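Cell 2 upkeep meeting, Lalura workshop
Tue 4 December
Minutes by Consuelo Giraldo

Last minutes accepted, with one correction: the left wrist was re-torqued in March. It was never replaced.

1. Hours and service
Counter on the right arm reads 3477. Ruddock's sheet says the wrist joints want grease at every service and gives no hours for a service. Consuelo asked again what interval we are meant to be working to. Ruddock's answer from last time ("as needed") was read out and not thought to be an answer. We keep to our own interval until they put a number in writing.

2. Water task
Coteo want the tub pick-up runs to carry on through the winter. Minberg say their finger seals will stand up to it. The meeting was doubtful. A seal that keeps out splashes on a data sheet may not keep out a gripper's worth of tub water every day, and the housings have small open holes in the side. Minberg to state in writing how deep the head may go. Until then, fingertips only, and the heads get wiped and left open to the air at the end of each shift.

3. Cables
The loop on the right arm was discussed at length. One view was that the slack is needed for full wrist travel. The other was that it has been that long from the day it was fitted and no one has tried it shorter. Agreed to try a clip at the joint and run the full travel slowly before deciding. Left arm cable to stay as it is for now.
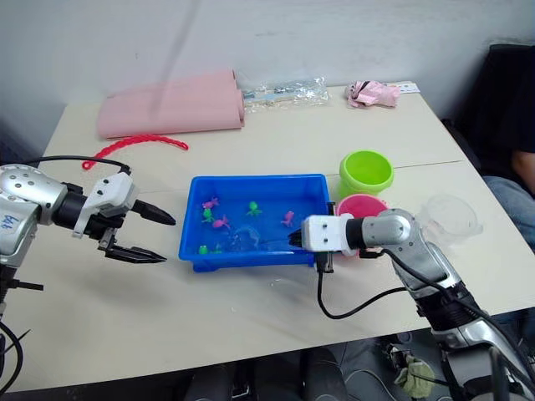

Item 3: both arms at the tub, right arm cable hanging down to the tabletop.

4. Calibration
The left arm was said to be "fine" after the last calibration. No readings were brought, so this is not recorded as fine. Readings to be brought next time, before and after.

5. Spares
Order 1197 (finger pads, 3 sets) still open. Coteo believe it has shipped. Consuelo will believe it when the box is on the bench.

Actions
Depth limit in writing: Minberg
Service interval in writing: Ruddock
Clip trial and left arm readings: Consuelo

Questions about these minutes: Consuelo Giraldo, Lalura workshop | © Lalura | Back to top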